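Forums > Workspace & Home Office > Desk Setups > Show off your desk drawers

Home | New posts | Members | Search | Log in

Drawer people vs. no-drawer people – the big desk storage thread

1,763 views · 27 replies · Page 1

kuseo_fan
Started: May 2024

OK so I finally have an opinion about desk storage and I need to share it with people who will care! For years I was a bare-tabletop person. Four legs, a slab, everything in a box on the shelf behind me. Then I moved into the smaller room and lost the shelf, and my sister passed along her old Miltwood desk, the one with the drawer under the left side.

I love it. I can't believe how much I love it. Pens, the good scissors, stamps, the label maker, tape (three kinds), all in one place, and I can shut it when I'm done for the day. I went from clearing the desk once a month to clearing it every evening – takes me a couple of minutes.

So tell me: who's for drawers, who's against, and what do you keep in yours?

uvside_uma
Against! Sorry. I had a pedestal unit for six years and every drawer turned into a junk drawer. Dead batteries, soy sauce packets, keys to an apartment I left in college. If I can't see it I don't use it. I went to a pegboard over the desk and I've never looked back.

kuseo_fan
See, that's the bottom drawer problem. Deep drawers are bad, I'll give you that. One shallow drawer is a different animal.

brackett77
Agree with the OP on shallow. My rule is that nothing gets stacked. If I have to lift one thing to find another, something has to leave. Cut up some cereal boxes for dividers, free and you can redo them as often as you like.

uvside_uma
Cereal box dividers look sad, though.

brackett77
They're in a drawer. It's closed!

plainoak
Long-time Jaunzems owner checking in. A few things I wish I'd known when I bought mine, for anyone shopping.

1. Measure your legs, not just the desk. Sit in your own chair at your own height and measure from the floor to the top of your thighs. A drawer right under the middle of the desk eats into that space and you'll feel it every single day.

2. Pull the drawer out before you buy. You want to know how far it comes, and whether you can reach the back without rolling your chair away. Used desks especially, give it a good tug and feel whether the runners are smooth. Same idea with the top: put a couple of things on it and rest your arms there for a minute to see if the height suits you.

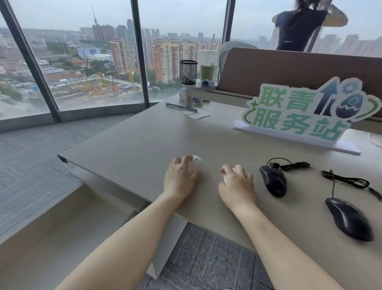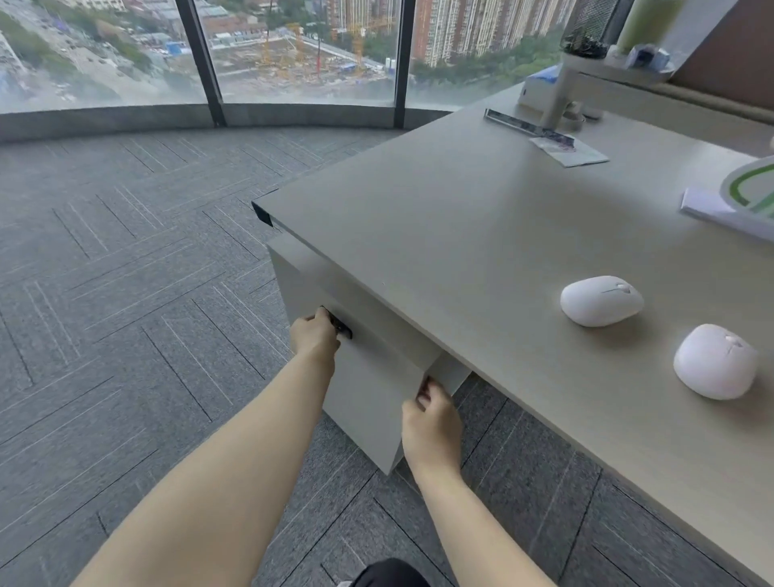 3. Look at the handle. A small one is fine if your drawer is light, but fill it with paper and you'll want something you can get your whole hand around. Swapping a handle is an easy job if the screw holes line up.

4. Clean the runners every so often. I do mine in September when I change over my files. Vacuum, dry cloth, done. Don't spray cooking oil on them (yes, I did, and yes, it collected every crumb in the house).

kuseo_fan
This is great, thank you! Number 1 got me. My knees bump the drawer if I cross my legs and I'd been blaming the chair.

midge_on_the_hill
Can I put in a word for the third option, the rolling cart? I have one on the right side with pens up top and paper below. If I work at the kitchen table it comes with me. No runners, no handles, no bumped knees.

plainoak
I like carts but mine drifted. Old house, sloping floor. I'd reach for a pencil and it would be halfway to the door.

midge_on_the_hill
Locking wheels! They cost next to nothing.

uvside_uma
A cart is just a junk drawer with wheels, I'm sorry.

brackett77
Uma, what is on your pegboard right now? Be truthful.

uvside_uma
Scissors, headphones, a plant, a calendar, two tape measures, and a bag of rubber bands I have never opened.

brackett77
So a vertical junk drawer.

uvside_uma
A vertical junk drawer I can SEE.

kuseo_fan
I'm enjoying this so much. Update from me: I tried the cereal box dividers last night and they fit perfectly, I only had to trim one. The stamps have their own little room now – next up is the cable situation. Does anyone keep chargers in the drawer, or is that asking for a tangle?

plainoak
Toilet paper tubes, one cable per tube, stood on end if the drawer is tall enough or laid flat if not. Write on the tube what the cable is for.

543 likes · Share · Reply · Next page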